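## 4. Setting up a doubles ladder in Matgate

Matgate keeps singles and doubles ladders apart. A club can run both at once, but court bookings come out of the same pool, so set the court hours (section 3) before you start here.

You need organizer rights. If the **Ladders** tab is gray, ask the account owner to change your role.

1. Open **Ladders** and select **New ladder**.
2. Choose **Doubles**. The format can't be changed once the first result is in.
3. Enter a name. Players see it on their phones, so keep it short.
4. Under **Pairs**, select **Fixed** or **Rotating**. With fixed pairs, both players share one rank. With rotating pairs, each player carries a personal rating and the pair's rating is the average.
5. Set the starting rating. The default is 200.
6. Set the challenge range. A pair can challenge up to this many places above itself. Three works for most clubs.
7. Select **Save as draft**.

> **Note:** A draft ladder is visible to organizers only. Players get no message until you publish.

### 4.1 Adding pairs

1. Open the draft and select **Add pairs**.
2. Type each member number, or import a list from Koketti. Member numbers have no leading zeros: enter 492, not 0492.
3. Check the **Unmatched** list at the bottom of the screen. Any player without a partner stays there and is left out when you publish.
4. Drag the pairs into their starting order.

> **Caution:** Importing a second list replaces the first one. Export your pairs before you import again.

The starting order matters less than people expect. Pairs move quickly in the first month, and a wrong placement usually sorts itself out after two or three matches.

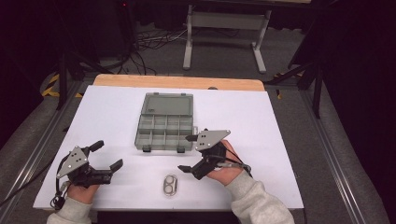 Andor Dobos disagrees on the starting order: at Flaletetti they drew it by lot one December, and the strongest pair sat near the bottom until spring with a challenge range of two. He would seed the top four by hand and draw the rest.

If you seed this way, lock the seeded pairs with the pin symbol before selecting **Shuffle**. Locked pairs keep their places.

### 4.2 Match rules

1. Open **Rules** and choose best of three sets or one pro set to eight.
2. Turn **Match tiebreak** on or off for the third set.
3. Set the reply time for challenges. A pair that doesn't answer in time loses its place to the challenger.
4. Select **Publish**.

Results can be entered by either pair – the other side has until noon the next day to dispute them. If a score is refused with code 166, the set scores don't match the format chosen in step 1. Code 2819 means one of the players is listed in two pairs. Remove the duplicate under **Add pairs** and enter the score again.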